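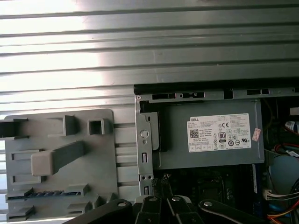 Also, Demontagezelle bei Flavstead, Rechner aufmachen, Netzteil raus, Laufwerksträger raus, Kabel ab, Gehäuse leer in die Kiste. Heute nur eine Zelle, nicht das ganze Projekt, dafür mit den Ecken, an denen wir Zeit verloren haben. Blick aus der Handkamera, so sieht der Greifer die Arbeit: offenes Gehäuse, links der Kunststoffträger mit dem Hebel, daneben das Netzteil mit dem DELL-Etikett. Auf das Etikett zeigen!! Das ist unser Anker. Helles Rechteck, kleiner QR-Code, viel Kontrast, daran hängt die ganze Lageerkennung. Dann auf das gerippte Blech oben zeigen, links fast weiß. Da liegt das Problem mit dem Licht, kommt gleich.

Aufbau, kurz halten
Arm von Oksanen, sechs Achsen, steht auf eigenem Sockel, NICHT auf dem Tisch. Hatten wir zuerst auf dem Tisch. Jedes Mal wenn jemand eine Kiste abgestellt hat, war die Kalibrierung hin. Sockel im Boden verankert, seitdem Ruhe. Greifer zwei Finger, schwarz, die Schraubköpfe sind blank geblieben, dazu später. Handkamera fest am Flansch, Kabel innen bis Achse vier, danach außen mit Klettband. Ja, Klettband. Kabelbinder haben wir probiert, die scheuern.

Steuerung: Nurnow, Version vom November. Neuere gibt es, haben wir nicht eingespielt, läuft ja. (Falls Frage kommt: Update ist für den nächsten Umbau geplant, vorher nicht.)

Licht
Hier langsamer reden. Blankes Blech spiegelt, Kunststoff nicht, Etikett irgendwo dazwischen. Mit einer einzigen Lampe von der Seite säuft entweder das Mainboard ab oder das Blech brennt aus. Auf dem Bild beides gleichzeitig, unten dunkel, oben links überstrahlt. Bild nochmal zeigen.
Was wir gemacht haben:
zweite Leuchte von Wolex, gegenüber, schwächer eingestellt
Streuscheibe vor beide
Belichtung fest, keine Automatik
Automatik war der größte Fehler. Sobald der Greifer ins Bild kommt, schwarz und groß, regelt die Kamera hoch und das Etikett ist weg. Eine Woche gesucht. Wir dachten erst an die Software.
Jetzt: Belichtung auf Etikett eingestellt, der Rest darf aussehen wie er will.

Kalibrierung
Hand-Auge, Tafel auf dem Tisch, 60 Posen. Dauert eine Kaffeepause. Mit weniger Posen ging es auch, aber die Drehung um die Greiferachse war dann wackelig, und gerade die brauchen wir am Hebel. Wann neu kalibrieren:
nach jedem Anstoßen, auch wenn angeblich nichts war
nach Fingerwechsel
sonst alle 7 Tage, fester Termin, steht an der Zellentür
Kontrolle dazwischen: Greifer fährt auf eine Bohrung im Prüfblech, Bediener schaut ob er mittig steht. Primitiv, reicht. Erst wenn es da nicht stimmt, die große Tafel rausholen. Prüfblech bitte liegen lassen wo es liegt, ist verstiftet, war schon mal jemand mit dem Akkuschrauber dran.

Finger und Schrauben
Die Köpfe vorne am Greifer, im Bild vier Stück, silbern, glänzen schön. Optisch eher lästig, Reflexe. Schwarze bestellt, passten nicht, Kopf zu hoch, haben am Träger gehakt. Also wieder die blanken rein. In der Bildauswertung ist der Bereich jetzt maskiert, fertig.
Wichtiger: die lösen sich. Nicht sofort, schleichend. Man merkt es daran, dass der Hebel beim ersten Versuch verfehlt wird und beim zweiten klappt. Dann schimpft jeder auf die Kamera. Also zuerst Drehmomentschlüssel, 5 Nm, Schraubensicherung mittelfest, keine hochfeste, sonst kriegt man sie nie wieder auf (haben wir auch durch).
Fingerbeläge tauschen wenn glatt. Nicht nach Kalender, mit dem Daumen fühlen. Ersatzsatz liegt in der Schublade unter dem Schaltschrank, einer, bitte nachbestellen wer den nimmt.

Ablauf am Gehäuse
nur grob, Details stehen im Handbuch der Zelle
Spannungsfrei, Gehäuse kommt schon offen rein, Deckel macht der Mensch. Etikett suchen, Lage rechnen. Träger am Hebel. Danach Kabel, und das ist der ehrliche Teil: Kabel macht der Roboter schlecht. Rot, gelb, schwarz, alles biegt sich jedesmal anders. Stecker lösen klappt bei ungefähr 5 von zehn, den Rest macht die Schicht von Hand. Nicht schönreden. Netzteil zuletzt, schwer, Finger langsam zufahren, sonst rutscht es und verkantet im Blech.
Kommt meistens die Frage, warum nicht Sauger. Ausprobiert am Netzteil, das Etikett löst sich und dann hängt das Etikett am Sauger und das Netzteil liegt unten. Kleiner Lacher, weiter.

Reinigung
Staub!! Alte Rechner, alles voll. Linse vor jeder Schicht abwischen, Mikrofasertuch, trocken. Keine Druckluft in der Zelle, das Zeug landet auf den Leuchten und in der Führung vom Greifer. Absaugung unter dem Tisch, Filter prüfen wenn sie anfängt zu pfeifen. Greiferführung ganz dünn fetten, überschüssiges weg, sonst klebt der Staub erst recht.

Wenn sie steht
Reihenfolge, so hängt sie auch an der Tür:
Linse
Leuchten, beide an?
Schrauben an den Fingern
Prüfblech
erst dann Software
Früher andersrum gemacht, jeder ist sofort an den Bildschirm. Die letzten Stillstände waren fast alle in den ersten drei Punkten. Einmal war die Wolex-Leuchte einfach ausgesteckt, jemand brauchte die Dose für den Staubsauger. Dose ist jetzt beschriftet.

Offen
Kabel, siehe oben. Andere Gehäusetypen, der Träger sitzt woanders und ohne Etikett vorne kein Anker. Idee wäre Kanten vom Netzteil nehmen, läuft bisher nur am Schreibtisch. Nichts versprechen dazu.
Falls noch Zeit: Video vom Fingerwechsel, Ton aus. Sonst direkt Fragen, Folien gehen danach in den Projektordner.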